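Shop Floor Talk > Automation and Robotics > What changed for your crew after the robots came in?

sraptis
Posts: 615
We do linen and bed prep for furnished rentals. Last year management brought in two wheeled units from Hollex for the folding line, and since March six of us have been moved off folding and onto recording. You hold a gripper in your hand, make the bed or sort the stuff on it, and the recording goes off to train the machines. Same hourly rate. Target is 200 takes a shift.

My question for anybody who has been through this: did your job title change, and did the pay change with it? Ours is still "linen associate" and I don't fold linen anymore.
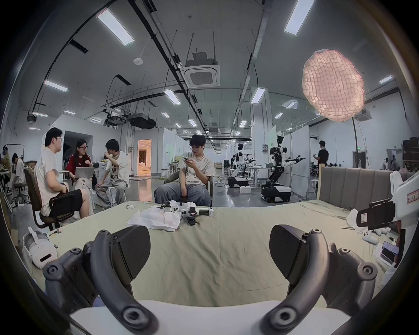
Our hall, from the bed station. Humanoids are at the back, right of center.

The work is easier on the back. It is harder on the hands and the wrists, and you spend a lot of the shift sitting and waiting your turn. Some people like that. I don't much.

kpearce_ops
Posts: 280
I run a shift at a site that did the same thing with Ornlow. We rewrote the job description before anyone moved, and it came with a small raise. Ask for yours in writing. If the duties on paper don't match the duties on the floor, you will have trouble the first time someone files a wrist injury.
Kirsty Pearce

dockside_ray
200 takes is nothing. We were doing more than that on totes.

sraptis
Totes are one shape. A sheet is different every time, and if it bunches up wrong the take gets thrown out and doesn't count.

dockside_ray
Fair enough. I didn't know the bad ones don't count. That part I would fight.

mill_street
Am I the only one who sees the problem? You're teaching the thing that replaces you, for the same money. At Kindard they called it a "transition role" and it lasted 91 days. Then half the crew was let go.

kpearce_ops
That happens, and I won't say it doesn't. At our place the headcount stayed the same and the folding line still needs people to clear jams and restart it. I wouldn't tell someone to turn down recording work on principle.

mill_street
You're the shift lead – of course it looks fine from there.

kpearce_ops
I was on the line for years before that. My view is still to get the title and the pay sorted first, then argue about the future.

sraptis
The people I sit with are split on it. Two of the younger ones want to learn the software side and asked for training. I asked for a wrist rest and a longer break between blocks. No answer on either one yet.

tessa_v
Ask them to rotate you. We go one block recording, one block checking takes on a laptop. My wrists quit hurting in the second week.

sraptis
Rotation is a good idea, I'll bring it up. Thanks. – Sotiris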